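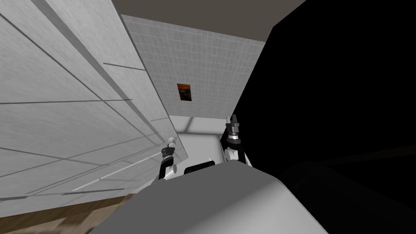
A parent wrote in after the last gallery to ask whether it counts as a robotics club if there is no robot in the building, and whether the pupils would be better off with a box of motors and a soldering iron.

Club pages > Bradavness Robotics > Gallery > Autumn term
Search this site Go

It's a reasonable question and I don't have a clean answer to it. I run the Bradavness club, and I voted against doing the whole term in simulation. I lost that vote quite badly. The pupils wanted the two-armed robot, we could never have bought one, and the simulator runs on the computers we already had. So since October they have been driving a machine that exists only on the screen through a house that exists only on the screen, and they have been pleased with themselves in a way I've mostly tried not to spoil.

The views in this gallery come from the robot's own side of things, over the grey curve of its body, with both grippers up and the room leaning hard over. The pupils are used to the lean. I still tip my head, and one of the younger ones has started doing an impression of me.

The painting on the tiled wall has become our landmark. When somebody says "left of the picture" everyone in the club knows where they mean, even when the rest of the room is hard to make sense of.

A bit about what they were trying to do, for anyone coming to the page cold. The task is set by the Gandeck challenge, which our club entered as a group of seven. You are given the house and the robot and a list of household jobs, and each team hands in a control program. The jobs sound dull on paper: go to a place, pick a thing up, put it somewhere else. Each one is marked out of 200. There are no marks for style and none for effort, and I had a long email from a grandparent about that second part.

Our program is called Fistis. I have asked several times what it stands for and been given a different answer each time.

The work splits into two halves, and the pupils would tell you both are going well. One group does the driving, meaning the base, the turning and the not hitting furniture. The other group does the arms. The two halves were written apart for the first five weeks, against my advice, and joined up in week six -- at which point the robot drove very nicely to where it was meant to be and then reached for something on the other side of the house. That was a mix-up over which way the robot thought it was facing. It took three sessions to find, and the fix was one minus sign.

I'll give them credit for how they went about it. They wrote down what each half believed about the robot's position, put the two lists side by side on the whiteboard and argued until they matched. It was the best session of the term and there wasn't a single thing to photograph in it.

Where I'm less convinced is the scores. By the end of half-term they had run the fetching job 668 times, mostly overnight with the computers left on, and 204 of those runs finished. The club's view is that this is a triumph, as the first batch of 200 produced nothing at all. My view is that a robot which fails at more than two jobs in three is one you wouldn't let near your crockery. We have agreed to write both views on the poster.
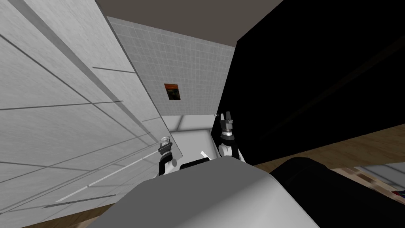
There's also the matter of which runs get remembered. A good one is played back, cheered and shown to whoever is passing the door. A bad one is closed and started again. I've asked them to keep the failures in a folder and to watch ten of them, start to finish, before changing any code. It isn't popular. It did show that most of the trouble comes in the approach, with the base stopping slightly short and the arms stretching to make up for it, which the arms group had been saying for weeks and the driving group had been denying for just as long.

The left arm is the worse of the two. The code for it was copied from the right arm and mirrored, and something in the mirroring is off. Nobody has owned up to the copying.

The McGrath question comes up a lot, so I'll deal with it on this page as well. McGrath is the other club in our area, and they do have a real robot, a small wheeled one with a single claw. We visited them once in the summer. Their robot spent a good part of the afternoon with its battery out. When it ran, though, their pupils were learning things that mine are not: that cables snag, that screws work loose, that floors are dirtier than you'd think. In our simulator nothing has ever come unplugged. I think that's a gap, and I think the pupils know it, judging by how quiet the drive home was.

Against that, McGrath had three pupils near the robot and nine watching. All of mine get their turn, every session, and if someone drives the robot into a wall at full speed the cost is a restart and some laughing. I hadn't given that enough weight when I voted. I'd still vote the same way, but I'd be less loud about it.

Some smaller notes from the term, in no special order.

The shadows and reflections were turned down for the overnight runs to save time, then turned back up because the pupils preferred how it looked. I pointed out that the robot doesn't care. I was outvoted on that too.

A proposal to give the robot a name was put off until it can finish the fetching job three times in a row. It has managed two.

The poster for the open evening is half done. At present it says "our robot can tidy a house", and I've asked for that to be changed to something we could stand behind in front of a parent with a follow-up question. The latest draft says "our robot is learning to tidy a house". I'm still not happy with "learning", given that every improvement so far has been typed in by a twelve-year-old, but it's closer.

To the parent who wrote: the soldering irons are in the cupboard and they do still come out. Next term we plan to build one gripper, full size, from whatever we can get hold of, and have it open and close when the simulated one does. I expect it to work badly. I'm looking forward to it more than anything we've done since October.

Sessions start at 4 p.m. in the computer room. New members can join at any point in the term, and no experience is needed, though you will be asked to watch ten failures.

This site uses cookies to remember your settings. Accept all Manage choices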